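Frequently Asked Questions About the Shared Budget Reserve

Hello, and thank you for stopping by! Our six member towns have been putting money into a common reserve for a while now, and we still get plenty of questions about how it works, who can draw on it, and what it means for your taxes. I've tried to answer the ones that come up most (and a few that only came up once but were good).

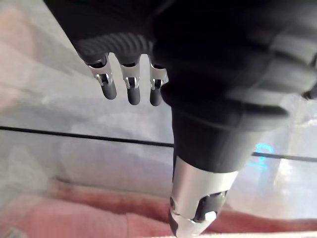
Paying In and Drawing Out

How much does each town pay in?
Each town sets aside a small share of its yearly revenue, and the share is worked out fresh every March, once the prior year's books are closed. Bigger towns pay more in dollars, but the rate is the same for everyone, from Keklow right down to little Pallon.

When can a town take money out?
When its revenue drops sharply and it would otherwise have to stop building work already under way. Think of a road half repaved, or a school roof. A town can draw up to 30 percent of the reserve in one year, and it has 17 months to start paying it back.

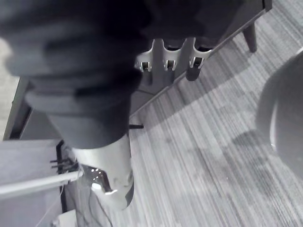
Page last updated: 8/27/26

Does the reserve pay for everyday costs, like salaries?
It doesn't, and I know that disappoints some people. Wages, fuel and office rent all stay with each town's own budget. The reserve is for investment, meaning things that get built or repaired and then last a good long while.

Who decides whether a request is approved?
The finance officers of the member towns vote together, and the town making the request sits that vote out. Krystyna Śliwiński in the Aketti finance office keeps the calendar and is happy to walk you through the forms, which are longer than any of us would like (we're working on it!).

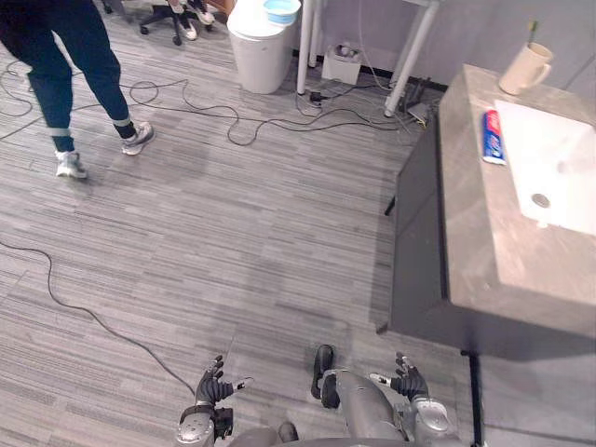
Can a town leave the reserve?
A town may leave at the end of any budget year, as long as it gives written notice and has paid back whatever it drew. Its own contributions are then returned in installments.

Where can I read the full agreement?
Printed copies are kept at every town hall, and the clerk will lend you one. It runs to 127 pages with the tables, so you may want to start with the short summary at the front.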